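4. Lease Terms and Residual Values

4.1 Contract data

The sample covers passenger car leases written by Rustad and Triruvico, two lessors that post full payment disclosures online. Listings were last collected on 7/21/21. Contracts with a mileage allowance below 4,000 per year were dropped.

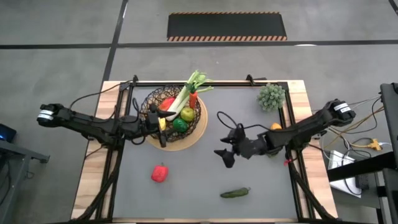
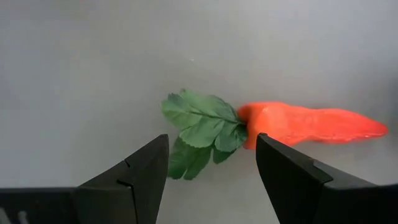

Figure 2. Tabletop with two robot arms and a wire basket (first panel); artificial carrot and gripper fingers (second panel).

The residual value is stated in the contract as a share of list price, and it fixes the depreciation part of the monthly payment. We treat the amount due at signing as prepaid rent and spread it over the term without interest. Lessors differ in what they fold into that amount, so a low advertised payment may hide a large reduction up front. The split resembles the carrot in the second panel of Figure 2, where root and leaves form a single item but are easy to tell apart: acquisition fee and capitalization reduction are quoted as one sum and must be coded separately. Of the Triruvico contracts, 17 quoted the sum without a breakdown and were left out of the fee regressions.

4.2 Mileage charges

Excess mileage is billed at lease end at a flat rate per mile. The Zovedham auction index, with October as its base month, serves as the measure of market value at return. Results for the Turado compact are reported separately in Table 2.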